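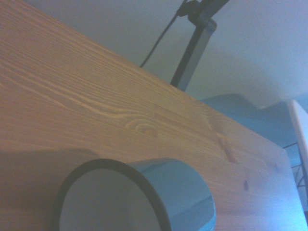 Figure 1. The worktop board at bench two, with a roll of tape standing on its edge.

Where Does the Tape Live? Tidying a Shared Packing Bench
Project report by Nazma Fakir
Project partner: Sakda Wattanapong
Handed in 16 January 2018

1. Why we chose this

Our course asked each pair to find a small, everyday job that goes wrong more often than it should, and to spend part of the winter term trying to make it go a bit better. Sakda and I both help out in the parcel room at Rellau, the student-run shop that sends secondhand textbooks and craft kits to other colleges, so we didn't have to look very far. Anyone who has packed there knows the feeling of having a box folded, filled and held shut with one elbow while the other hand feels along the bench for the tape. We have all done it, and I'm afraid I have also walked off with the tape in my cardigan pocket more than once.

So our question was a very plain one. How long do packers spend looking for things they had a moment ago, and would a better arrangement of the bench cut that down?

2. The bench

The parcel room has two benches. Bench one is an old metal desk and we left it alone, partly to have something to compare with. Bench two has a light wooden top, made of strips joined together, and it is a lovely thing to work on. The grain is very strong and wavy, with a little oval knot in it that people tend to rest a finger on while they think (I do, anyway). Sakda was rather taken with the joints between the strips and spent most of an afternoon reading about how boards like that are glued up, which did not help the project at all but made him very good company.

A roll of tape has two ways of sitting on a bench. Laid flat it stays put, but you have to get a fingernail under it to pick it up, and the loose end sticks down to whatever is beneath. Stood on its edge, as in Figure 1, it is much easier to grab, but one nudge from a box can send it rolling. We noticed early on that nearly everybody stands it up without thinking, and several packers told us they had never noticed they did it.

3. What we did

We kept a tally through December. For each parcel, one of us packed and the other sat on the stool with a stopwatch and wrote down every pause longer than 5 seconds that was spent looking for a tool. We recorded 709 parcels at bench two before changing anything, and 910 afterwards. The second number is bigger only because the Thongdee order came in, a big run of weaving kits that kept the whole shop busy and very nearly finished off our supply of small boxes.

The change itself was modest. We tried three versions, and gave them names so that we could talk about them without getting muddled.

Grekotier was a wooden peg screwed to the wall, with the tape hung on it. It looked very smart. People took the tape off the peg, used it, and put it down on the bench exactly as before.

Vastness was Sakda's name for clearing absolutely everything off the worktop except the box being packed, with all the tools on a trolley behind. It was peaceful to look at and tiring to use – by the end of one session my back was complaining about all the turning round.

The third version never got a proper name. It was a shallow tray at the back right corner, with a low lip, a slot for the tape to stand up in, and room for the scissors and the marker pen. We made it from an offcut and sanded it by hand.

4. What we found

The tray did best by a good margin. Before the change, a packer stopped to look for the tape in nearly every third parcel. With the tray, whole sessions went by with hardly a mark on the sheet. Left-handed packers were less happy, as they had to reach across the box, and one of them quietly moved the tray to the other corner each time she came in. We think she was right, and the next tray ought to slide.

The marker pen still goes missing. We have no explanation for this.

5. What we would do differently

We should have timed bench one as well, properly, from the beginning. We meant to, and then the weaving kits arrived and there was only one stopwatch. Our tallies also depend on what each of us counted as looking, and Sakda is a more generous judge than I am.

Rellau expects to send 3000 parcels over the coming year, and the shop has asked us for a second tray. We have started cutting the wood for it.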